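Zidstead 公寓四层安全巡检表（附检查人批注）
检查日期：2月27日　检查人：Boris Šimko　陪同：Zdeňka Ondrejka

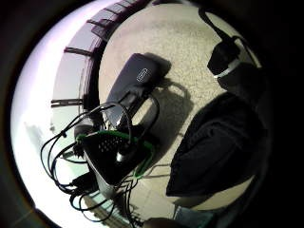 一、公共走廊与楼梯

1. 走廊地面无杂物、无积水
结果：合格
批注：去年12月那次巡检，走廊里还堆着鞋架、婴儿车和一摞没拆的纸箱，这回从电梯口一眼能看到尽头，太舒服了！谢谢四层的各位邻居。

2. 楼梯扶手牢固，无松动、无毛刺
结果：基本合格
批注：三层半转角处的扶手用力摇有轻微晃动，是底座螺丝的问题，已经当场紧了一遍。下次来的人请在同一位置再摇一摇。

3. 楼梯防滑条完整
结果：需整改
批注：靠近四层平台的那一级翘了一个角，鞋尖容易勾住。先用胶带压平，新防滑条已向 Balberg 订货。我选了带荧光的那一款，停电时看得见，贵一点点，值得。

4. 应急照明按下测试键后正常点亮
结果：合格
批注：全亮！北侧那盏比别的略暗，灯罩拆下来擦过以后好多了，里面积的灰相当可观。

二、消防

5. 灭火器压力指针在绿区，铅封完好
结果：合格
批注：77号灭火器的检查卡写满了，已换新卡，旧卡收在值班室蓝色文件夹里。

6. 防火门能自动关闭并完全合上
结果：需整改
批注：东侧防火门关到最后一点点会停住，要用手推一下才扣上。闭门器调过两次，仍不理想。Jarmila Krajčí 建议直接换新，我同意。在换好之前，请各位经过时顺手带一下。也请不要再拿灭火器顶门了，拜托！

7. 烟雾报警器测试
结果：合格
批注：测试时把435室的小狗吵醒了，它对着天花板叫了很久，声音比报警器还洪亮。下回测试前提前一天在楼下贴通知。

8. 疏散路线图张贴清晰，方向与实际一致
结果：合格
批注：新图是 Iveta Krajčí 重新画的，字大、箭头粗，“你在这里”的红点终于画对了位置。我非常喜欢，已经问她能不能把其他楼层也画了。

三、室内用电（经住户同意后入户）

9. 插线板不串接、不过载
结果：部分需整改
批注：有一户把电暖器、电水壶接在同一个插线板上，而这个插线板又插在另一个上面。住户人很好，当场就拆开了，电暖器改接墙上的插座。凡是会发热的大功率电器，都请直接插墙，这一条我愿意在每张表上写一遍。

10. 电线无破损，不从地毯下或门缝中穿过
结果：基本合格
批注：门缝走线是老问题，反复开关门会把外皮磨破。想把线拉到另一个房间的住户可以找我，线槽值班室有现成的，装起来很快。

11. 充电设备周围通风，不覆盖衣物、被褥
结果：合格
批注：充电时不要放在床上和沙发上，发现外壳鼓起、烫手或有异味，立即停用。不确定还能不能用的旧电池不要丢进生活垃圾，一楼有回收箱。

12. 漏电保护器按测试键能跳闸
结果：合格
批注：请住户自己也养成每月按一次的习惯。按之前先把电脑里的文件存好，别问我是怎么记住的。

四、窗户与坠落风险

13. 窗锁、限位器有效
结果：需整改
批注：两户的限位器被拆掉了，说是擦窗不方便。擦窗可以理解，擦完请装回去！有小孩的家庭尤其要注意，我们可以免费提供带钥匙的型号，钥匙大人保管就好。

14. 窗边不放可攀爬的家具
结果：基本合格
批注：有一户把矮凳放在窗下，解释后马上移走了。花架也算可攀爬的家具，这一点很多人没想到。

15. 窗台外侧无未固定的花盆
结果：合格
批注：天气快转暖了，我知道大家都迫不及待要把花搬出来（我自己也是，天竺葵已经在厨房里憋了一冬天）。请用挂架固定，或者干脆放在窗内侧，风大的时候楼下有人走路。

五、厨房与取暖

16. 燃气软管在有效期内，接口无异味
结果：合格
批注：用肥皂水逐个测过，没有冒泡。软管上的日期写得很小，Zdeňka 带了放大镜，以后列入巡检必备工具。

17. 抽油烟机滤网清洁
结果：部分需整改
批注：油垢厚的滤网遇火很危险。热水加小苏打泡一晚上，再用旧牙刷刷，效果好得惊人。

18. 一氧化碳报警器工作正常
结果：需补装
批注：用燃气热水器的住户还有没装的。今年四层的安全维修预算是3,000元，我打算优先花在这上面，已请 Polishchuk 报价。

六、整改安排

防火门闭门器：Jarmila Krajčí 联系更换，换好后连续开关测试，不能只试一次。
楼梯防滑条：到货后由我来贴，贴的当天请改走西侧楼梯。
窗户限位器：Alžběta Charvát 登记需要的住户，安装时家里要有人。
一氧化碳报警器：报价到了先贴在公告栏，大家看过再下单。

补充意见

Alžběta Charvát：西侧楼梯晚上九点以后灯会自动调暗，能不能晚一点？下夜班的人上楼看不太清。
检查人回复：好建议！定时器在地下室，我去改，改完请告诉我亮度够不够。

Iveta Krajčí：其他楼层的疏散图我可以画，但五层的储物间现在到底从哪边进？门好像换过位置。
检查人回复：从北侧进，南侧的门已经封了。下周我陪你上去走一遍，顺便把五层的灭火器也看了。

下次巡检前，请把仍放在楼道里的自行车推到地下车棚，钥匙到值班室领取。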